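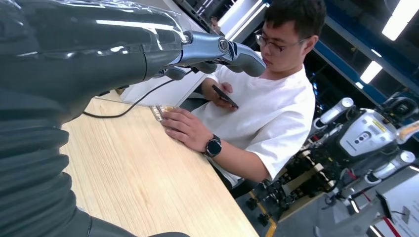
Clear trays and pale tables: small-parts handling at Gerar

Gerar repacks small parts for repair shops and hobby suppliers. The work is done by hand, seated, at wood-topped tables in a single room in Fundthorpe. The head of the workroom, who has been in the post through two changes of tray supplier, agreed to talk about trays, table surfaces and seating. The interview was held on site on Wednesday, December 6, 2023.

Why trays

The parts used to arrive in bags and leave in bags. Small pieces marked each other in transit, and short counts were found only when a customer opened the bag.

"A bag has to be emptied before you can check it," the head of the workroom said. "With a clear tray in a single row you check it by looking. If there is a gap, there is a part missing."

The standard tray has 12 pockets. Trays come from Skastaditz in cartons of 500 and are stored flat, away from the radiator, in the cartons they came in. Asked about opaque trays, which cost less, the head of the workroom said they had been tried for one quarter.

"They were fine for dark parts. For brass-colored or amber-colored parts we saw no saving, as each tray had to be tilted to see the bottom of the pocket. Clear plastic lets light in from the side."

Clear plastic has a drawback, in that it picks up reflections from overhead lamps, and a highlight on an empty pocket can pass for a part. The room now uses diffused fittings, and trays are checked lying flat on the table.

The table surface

The choice of a light wood finish came up more than once. An earlier set of tables had white tops. According to the head of the workroom, those were returned after complaints of glare in the afternoon.

"White is too bright next to clear plastic. You lose the edge of the tray. Dark tops hide dropped parts. A pale wood color is between the two, and a fine straight grain does not break up the outline of anything you put on it."

Heavy knots and strong figure were ruled out for the same reason. The present tops, ordered through Alipour, have a low-sheen coating. They are wiped with a damp cloth at the end of each shift and dried at once. Solvent is not used on them. One top developed a soft patch near the front edge in February and was replaced under the supply agreement.

The edge itself was discussed at some length. A raised lip would stop parts from rolling off, but it would also catch the forearm and make it harder to slide a tray toward the body. Gerar went without the lip.

"We accept that some parts reach the floor. The floor is plain and we sweep it before the first tray of the day and after the last one. Anything swept up is scrapped. It does not go back in a tray, whatever it looks like."

Height and position

Table height is 79 cm, slightly more than an ordinary desk. The head of the workroom described this as a compromise. Picking small parts brings the head forward, and a lower table makes that worse. A much higher one lifts the shoulders. Chairs are adjustable and people are asked to set them before the tray is opened.

The near edge of the tray is kept within a hand's length of the front of the table. One hand steadies and the other picks.

"Most of the trouble we had with tipped trays was reach. The tray was too far back. A blister tray weighs almost nothing, so a sleeve will move it."

Short sleeves or rolled cuffs are preferred for this reason, though the written procedure says only that cuffs must be clear of the tray.

What else goes on the table

The procedure allows the tray being filled, the stock container and the job sheet. Phones are allowed at the table, as the job sheet can also be read on one, but they may not be set down on or inside a tray. Drinks stay on the shelf by the door.

Pending changes

Gerar is testing a hinged lid to replace the separate cover now in use. The first samples from Skastaditz closed properly at one end and sprang open at the other. A second batch has thicker hinges and is being opened and closed 6 times per tray before inspection.

"If the lid holds, we drop the tape. The tape leaves residue on the plastic, and customers who reuse the trays have asked us about it. I have no date for that yet. The second samples are still in the carton."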